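Write the reset down, people

I've been grumbling about this since January, so let me get it out of my system. We have plenty of rules about keeping fingers away from moving arms — cages, stops, speed limits, all good stuff. What we hardly have is a shared habit for saying how the table looked before the arms began. And I think that's a big hole!

At Drerkell we went back through 2,058 runs of tabletop work last winter. For 459 of them, the notes on the starting layout were one word long: "standard." Standard according to whom? Märta Vik and I argued about it over a whole pot of coffee, and we were each picturing a different table (mine had the tray on the left, hers didn't).

Clutter is where this bites. I'm all for clutter, by the way. A bare table teaches you very little about a kitchen or a clinic. But if you're going to set out a case, a rack, bottles and packets, then please say so, and say which of them the arms are supposed to leave alone. 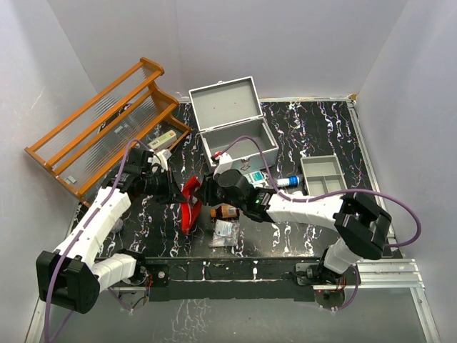 Both grippers at the red pouch, with the open case behind.

Take a soft pouch like that one. Which way was it bent at the start? Was the zipper facing in? Does the case have to be open? If Cengiz Ertürk sets it up in the morning and I set it up after lunch, we'll give two different answers unless somebody wrote one down.

My proposal is small. One page per task, 3 lines at the very least: what's on the table, what may move, and what counts as done. Jarrah Cosgrove thinks that's too loose and wants taped outlines for everything. I can see it for a tray, but good luck taping an outline for cloth.

The usual complaint is time, and sure, filling in around 700 pages sounds awful. So don't go back. Start with the next task you set up, and put your name on the page so I know who to pester.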